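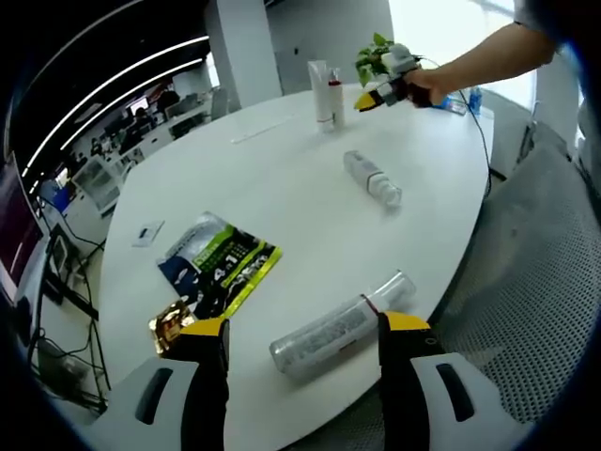
One table to clear, two grippers, plenty of bottles in the way.

Are we there yet? Chores, machines and the Motari trials
Print this thread | E-mail this thread

ottercog
30 May 2020

Right, I've been itching to start this one. I've been following the Motari project since December and I think household chores are a lot closer than most of this board reckons. What they're after is so ordinary! Clear a table. Stand the bottle up. Put the packet where packets go. People hold the grippers and do the job by hand, the movements get recorded, and the arm learns from them afterwards. Their last write-up had 867 recorded goes at table tidying and says the arm managed 159 tidy-ups in a row without anyone stepping in.

I know it's a table and nobody's whole kitchen. Still, clear plastic on a white top was hopeless a few years ago (ask anyone who tried to get a depth camera to see a water bottle) and now it's the everyday stuff they practise on.

So, can machines do chores yet? I say yes, some of them, slowly.

plinthwasher

I'd love to agree but I run the packing end of a small shop in Dirlow and I've heard "slowly" before. We had a Troklow arm on loan. Lovely thing on boxes. Give it a shiny wrapper and it pinched air all afternoon. 159 in a row sounds grand until you ask how many different objects there were and who laid them out.

ottercog

Fair, and they don't say who laid them out. I'd like that too. But a Troklow was programmed point by point, wasn't it? You taught it boxes, so it knew boxes. With the recorded approach you can add wrappers by having someone pick up wrappers for a day. That's the bit that gets me going.

teasel_and_twine

Jumping in on the two-handed question, which I think matters more than bottles. Most chores at home want a pair of hands. Folding, opening, holding the bin bag while you tip things in. Getting two sets of fingertips to meet on something small is far harder than grabbing a big thing off a flat top, and it's lovely to see people having a proper go at it: 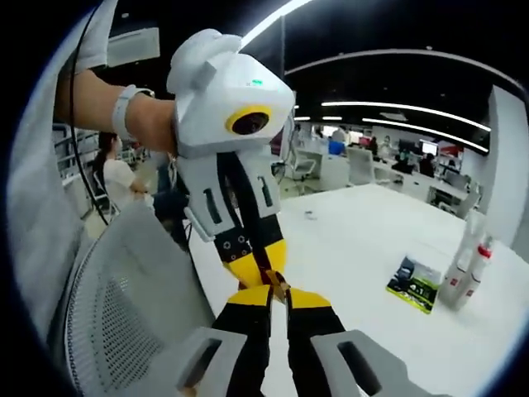
plinthwasher wrote back that a person's wrist was doing the clever part, and that until the same job was done with no wrist in it the answer for a working shop was no.

teasel_and_twine

Well yes, the wrist is the teacher! You wouldn't tell an apprentice they can't plane a board because someone showed them how. I do take the point about the shop, though. Shops need it to work at ten to five with the lights flickering.

gravelpath

Can I be the dull one and bring up cost? Verstraete quoted us for a two-arm bench cell and the grippers alone were 2,000 each. For that I can carry on putting my own cups away. I'm keen, I've built 3 arms in the garage, but "can do chores" and "worth having at home" are two separate arguments and this thread keeps swapping them over.

ottercog

Agreed, and I was only making the first one. Prices will come down, the same as they did for printers.

gravelpath

They came down for printers because everyone wanted one. I'm not sure everyone wants an arm bolted to the dining table. Mine frightens the dog.

teasel_and_twine

What I'd like to see next is more mess. Living things, too. A leafy plant in a glass of water is a nightmare to reach past, and every house has something like it on the windowsill.
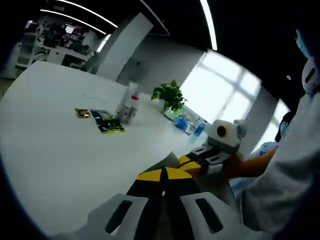 Plant, bottles and packet, with the window behind.

plinthwasher

All right, reaching past the plant without knocking it would impress me. So would working against that much daylight, it's what did for our loan arm by the loading door. If Motari ever put out runs with the window behind the table and no hands on the gripper, post them and I'll eat some of my words.

ottercog

Deal! I've got the project page bookmarked and I check it far too often. Does anyone have numbers for folding? Tea towels especially. I've seen one clip and it took longer than the washing did.

gravelpath

I've got some from my own rig but they're embarrassing. Will dig them out and start a new thread.

Print this page | E-mail to a friend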